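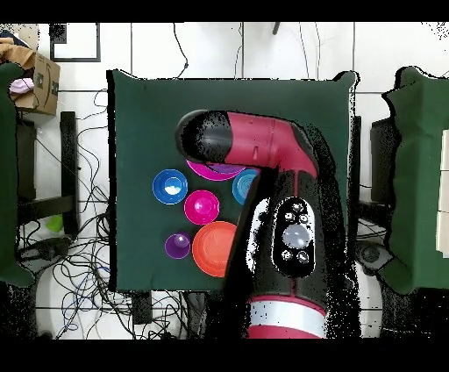
By the Editorial Desk, Trurnorton Encyclopedia of Automation
Staff editors, robotics and control

24th October
Reading time: 3 minutes

Cladum is a method for teaching a robot arm to handle household objects from a small number of human demonstrations. It was developed at the Gashi laboratory and is normally used with a single arm working over a cloth-covered table, on which plastic bowls and cups of different colours and sizes are set out. The method belongs to the wider family of techniques known as imitation learning.

Method

A person guides the arm through a task by hand while the positions of its joints are stored along with views of the table from overhead. Each recording is then divided into short stretches of movement, and every stretch is tied to the object nearest to the end of the arm. When the task is later run without a person, the system looks for the same object, shifts the stored movement to the object's new place and joins the stretches together again.

The division into stretches is the main difference between Cladum and the earlier Virkex method, in which a whole demonstration was treated as one continuous movement. Under Virkex, a bowl moved after the start of a run would usually cause the arm to carry on towards its former place. Cladum checks the position of the object again at the beginning of each stretch.

Bowls that lie close together, or that are partly hidden by the arm itself, are treated as a separate case. The system keeps the last position at which the object was clearly seen and uses it until the view is open again. Plain green cloth is commonly used on the table so that brightly coloured dishes can be told apart from their background.

Results

The first full trial was completed in July. The training set held 300 demonstrations of 3 tasks: stacking, sorting by colour and moving a cup into a bowl. A further 30 demonstrations were kept back for checking. In the test that followed, the arm made 331 attempts with the objects placed in new positions. Stacking gave the best results and sorting came close behind. Most failures in the third task arose when the cup stood against the rim of a larger bowl, leaving little room for the arm to approach.

Limitations

Cladum depends on a fixed overhead view and must be set up afresh if the table or the arm is moved. It has not been tested with glass or other clear materials. Soft objects, which change shape when lifted, are outside its scope.

Related articles
Virkex method
Gashi laboratory
Imitation learning
Hand-guided teaching
Partly hidden objects in robot vision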